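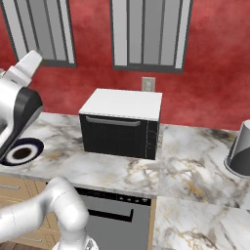 Slide 1. Arm and closed oven, Lerex kitchen simulation.

Home | Talks | Slides | Contact

Start with the fault. Over 2000 simulated runs of the oven task, the Doretti controller logged 79 door strikes. The force limit should have stopped the arm each time. In 19 of them it kept pushing.

Pause here. Say that no hardware was involved.

Cause: the limit was read at the wrist only, so a knock on the elbow never counted. The Asfaw logs show it clearly. 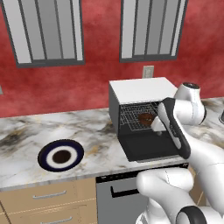 Slide 2. Door down, gripper at the oven opening, round brown item on the rack.

Point to the elbow near the counter front. Fix: check every joint, and slow down whenever the door is open. Nine strikes in the rerun, all stopped. Skadalcombe gets the new build in October. Take questions.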